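Kuusk cell, simulation run checklist
Method: Tostix grasp transfer test. Date: 14th March

1. Joint limits loaded from the Vandent file. OK.
2. Collision meshes on. OK, after one reload.

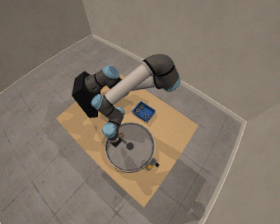
3. Contact settings. Friction is still the November value. Grasp error was 6 percent over 1,402 trials, and 19 trials were thrown out for mesh overlap. Check clearance at the platter rim before each batch, with the gripper over the platter as it is now.
4. Reset routine. Failed 2 times. Seed logged.

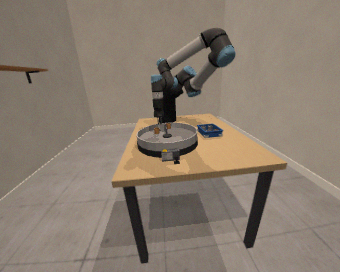

Rerun item 4 with the same seed before the results go to Cimham. Items 1 to 3 can stand.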